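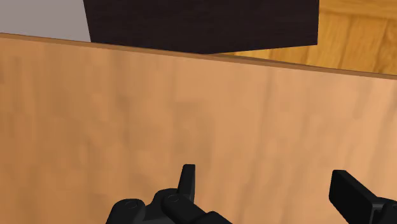
Water rings on a wood table, and a landlord with opinions

Posted in Home & Furniture by Quang Tạ
April 10, 2023

I rent a furnished apartment, and the furniture came with a four-page inventory. Item 11 on that inventory is "dining table, wood, excellent condition." Item 11 now has three white rings on it, because I had people over and owned one coaster.

The rings are pale and cloudy, each the size of a mug. Two are faint. The third is under where my cousin sat with a pot of tea for most of an evening, and it looks like a small moon. I can't feel any of them with a fingernail. The finish is smooth and a bit shiny, and I have no idea what it is. The inventory doesn't say, although it does find room to mention that the toilet brush is "as new."

My deposit is $600. The lease says damage to the table will be charged at $300, which is more than I believe the table cost. I move out at the end of May.

So far I have tried:

Wiping it with a damp cloth. Nothing.

Wiping it with a damp cloth again, in case I had done it wrong.

Half a bottle of something called Flulance, from the hardware store, which promised to "wake up tired wood." The table smells of oranges and the rings are still there. If anything they look better cared for.

People have told me mayonnaise, toothpaste, a hair dryer, an iron, cigarette ash, and telling the landlord. I would like to do the thing that works and not the other five. I'd also like to avoid sanding, as I know myself.

Has anyone fixed this on a table they didn't own?

3 replies

Thảo Thái
Member, 1,542 posts

White is the good color. A white ring means moisture got into the finish and stopped there. Black or dark brown would mean it had reached the wood, and then you'd be having a different conversation, probably with the landlord. So you're ahead.

Before anything else, get the Flulance off. Most of those polishes leave an oily film, and whatever you try next will be working on the film. Use a soft cloth, barely damp, with one drop of dish soap. Go over it with a clean damp cloth, then a dry one. Leave the table alone overnight with nothing on it. I mean nothing. No mail.

Then do these in order and stop as soon as you're happy.

1. Wait. If the rings are fresh they may fade by themselves over a few days in a dry room. It's dull, but it's free, and you have until the end of May.

2. Hair dryer, low heat, held a hand's width away and kept moving. Do a minute, then feel the surface. Warm is fine. If it's hot, back off. Your two faint rings have a good chance here. The moon may need several rounds.

3. Iron. People get nervous about this one, and they should, a little. Empty the water out and turn the steam off. Lowest setting. Lay a plain white cotton cloth over the ring, folded once, and touch the iron down for a few seconds at a time. Lift and look every single time. I've done four tables this way. The only one I messed up was the one where I answered the phone.

4. Something oily, left overnight. That's all the mayonnaise is. Petroleum jelly does the same job and doesn't make the dining room smell like a picnic. Wipe it off in the morning.

Skip the toothpaste. It's a mild abrasive, so it can take the haze down, but it takes the shine down too, and on a glossy finish you'd swap a white ring for a dull one. Same goes for the ash, with the added problem of having to explain the ash.

Whatever you pick, try it first somewhere that doesn't show. The underside often isn't finished the same way as the top, so it won't tell you much. The end that goes against the wall is better.

One more thing. Look at the edge of the table and see if the grain carries on over it. If the grain on top stops dead and a strip of something else begins, you may have veneer or a printed surface. Heat can loosen the glue on veneer, so for that I'd stay with the hair dryer and skip the iron altogether. If it's a printed pattern, you can often spot it repeating itself across the top. In that case the haze may be in a plastic coating and none of this will do much.

And take dated photos now, rings and all. If it goes well, take more after. Landlords who write four-page inventories respect paperwork.

grodavano_fan
Member, 3 posts

just get the Grodavano touch up pen. covers anything. my table had a burn on it and you cant even tell unless the light is on

Agbenyega
Member, 3,861 posts

Please don't get the pen. Those are for scratches where bare wood is showing. On a white ring you'd be putting brown ink on top of a sound finish, and it'll look like a brown ring with a white ring inside it.

I agree with most of what Thảo wrote. I'd put the petroleum jelly ahead of the iron for a rental, as there's very little you can do wrong with it unless you own a cat.

Also check the lease again. In many places a landlord can't charge you for normal wear, and can't charge you the price of a new table for a mark on an old one. Whether a mug ring counts as wear is something people argue over, so look up your local tenant office before you hand over $300. They'll usually answer a question like this for free, though my last one took two weeks and spelled my name three ways.

Buy coasters. The cork ones from Plomamura stick to the bottom of a cold glass and then drop off onto your foot, so get the felt kind.

Quang Tạ
Original poster

Thank you all. Flulance is off, and it took the dish soap three passes. The grain does go over the edge, as far as I can tell by crawling around under there with my phone.

Hair dryer done on all three. The faint ones are gone. The moon is down to a crescent, so it gets the petroleum jelly tonight. I've returned the pen.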